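Gripper snagged in a mesh bag: what to do first

Reading time: 2 minutes

Thin mesh and a moving gripper do not like each other. In our workshop at Skallis we practice laundry tasks with a small scissor-type gripper, and in September it caught a bag so badly that we lost an afternoon and one good zipper. I write down what we do now.

Stop before you pull. My mistake was to press "open" again and again. The arms spread, the mesh went deeper into the joint, and the motor became too warm to touch. Cut the power at the switch and wait until the arms are slack.

Keep fingers out of the linkage. When the arms close, the space between them becomes very small, and it closes quickly. Use a wooden skewer or a blunt crochet hook to push the threads out, always in the direction they came in.

Check the fingertip for rough places. Pass an old nylon stocking over every edge. If it catches, the mesh will catch too. We smooth plastic tips by hand with 100 grit paper and then with a finer one. Wipe off all the dust after this.

Lower the closing force. We had ours at 55 percent of the maximum, which is good for towels but too much for net. For mesh we begin at 6 and go up slowly.

Stay away from the end of the zipper. The fabric is stiff there and it pulls on the tip from one side. Take the bag some centimeters lower, where it can fold. 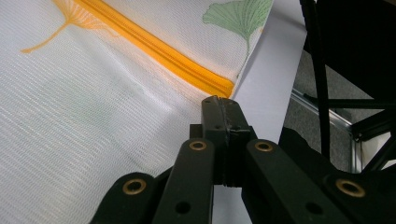
Mesh with an orange zipper, and the gripper tip just below the zipper's end.

Look at the joints afterwards. One thread wrapped on a pivot is enough to make the arm slow, and you will search for the fault in the software. Turn each joint by hand with the power off. If one feels harder than the others, clean it before the next run.

Related tips
Carrasco clamp: replacing a worn spring
Why the Ostus arm stops halfway
Removing lint from small motors
Dradow folding table, first setup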